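Thursday, late

Day four with the Cukar headset. Firmware updated before first use this morning, which took two attempts over the cable. The first stopped at 40 percent and the second went through without complaint. Settings survived the update except sidetone, which went back to maximum.

Mic test first. Recorded the same paragraph three times: boom fully extended, boom bent in toward the chin, and boom folded up with the built-in mic taking over. Extended is the best of the three. Bent in, the plosives clip even with gain pulled down two notches. The built-in mic is usable for calls and nothing else, with a hollow sound above 3,000 Hz that no preset fixes. Saved the files under the usual naming.

Swapped to the Trinska for an hour to reset my ears. It clamps harder and the pads are shallower, but the left and right channels match better. On the Cukar I keep hearing footsteps pulled slightly left of where they should be. Reversed the headset on my head and the pull moved right, so the fault is in the drivers or the pads and the game is cleared. Swapped the pads side to side as well. No change. That leaves the drivers.

Battery: started at full charge after lunch, volume at 60, lights off. The maker claims 29 hours. Will log at intervals and leave the dongle in the front port throughout, as the rear port dropped the link twice on Tuesday's build. Wireless range next, walking from the desk through to the living room and back with a steady tone playing.

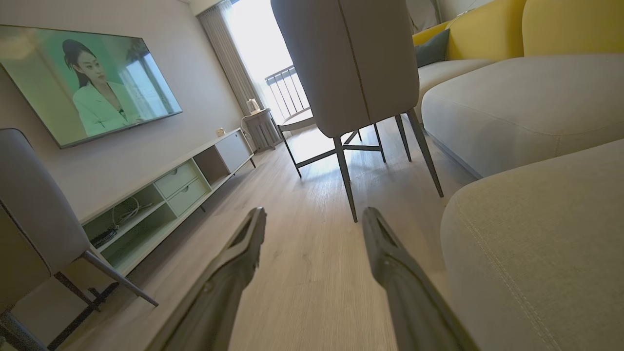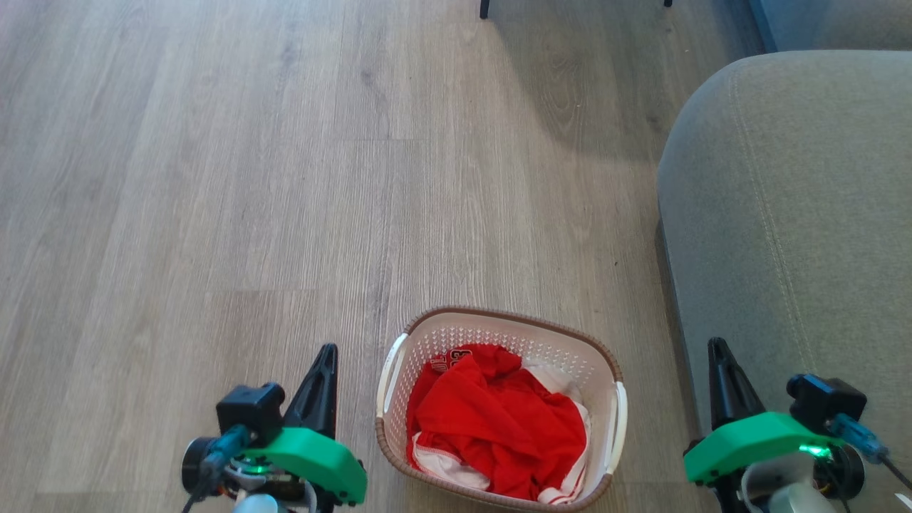 Tone held through one wall, broke up at the second, and came back without having to re-pair. Reconnect delay was short enough that I would not mark it down. The Trinska on the same walk dropped at the same doorway and had to be switched off and on.

Sent the channel figures over before dinner and had an answer within the hour. Ruth Marsden wrote that her sample shows the same imbalance, only on the right, and that she would hold the score until a second unit turns up, as two bad pairs from one batch proves very little about the rest. She also thinks I am too easy on the sidetone, which she can't get below a level that bothers her even with the slider at zero.

Checked the sidetone again with that in mind. At zero there is still a trace of my own voice in the left cup. Quiet, but present. Changed the note from "off" to "minimum."

Asked Cukar for a replacement pair. Draft is on hold until it arrives, apart from the comfort section, which I can finish tomorrow. Still to do: wired mode on the console, mute switch noise, weight on the kitchen scale with and without the boom.

Battery at 84 when I shut down.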